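Ticket 758: Binder cabinet, doors won't shut on the upper shelf
Category: Office Furniture > Storage > Doors & Hinges
Opened by: Noemí Aguirre
Status: Waiting on parts

Hi all, me again with the Trallska cabinet! Quick recap for Anayeli, who's picking this up from me: the right door started catching in March, so I took out the blue binders and set the shelf one notch lower. It helped for a while. Then we put everything back (we're at 100 binders in the Cortés archive now, don't ask) and the door was rubbing again.

What I've tried so far: snugged up the hinge screws, wiped down the shelf edge, and swapped the order of the binders so the fat ones sit lower. I also want to keep one binder up on top for the sign-out sheets, as long as it doesn't hang way over the front and get knocked by the doors.

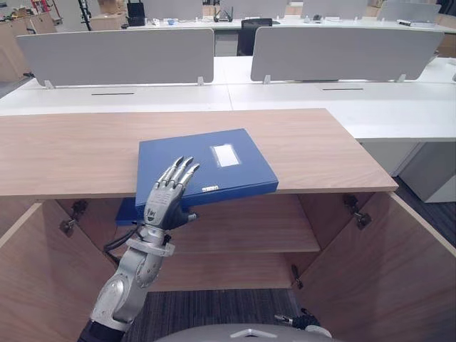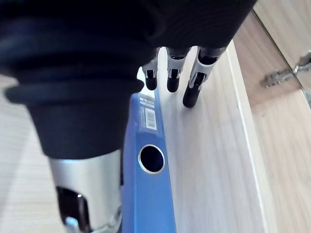 Should the binders on the upper shelf lie flat or stand up?

Flat, at least until the new hinges get here. Standing up, ours stick out past the shelf and the door hits the spines before it closes.

Update, January 31, 2023: Grorkix says the hinges ship in a pack of 30, which is way more than I need, but fine, I'll stash the extras in the supply drawer. Anayeli, could you measure the depth of the upper shelf before I order? I wrote it on a sticky note and then lost the sticky note. Leaving this open until the parts come in.

Recent tickets
Drawer runner squeaks on the low file unit
Label windows keep popping off binders
Disusgate key cabinet, spare key request

Disusgate Help Desk | Contact us | Back to top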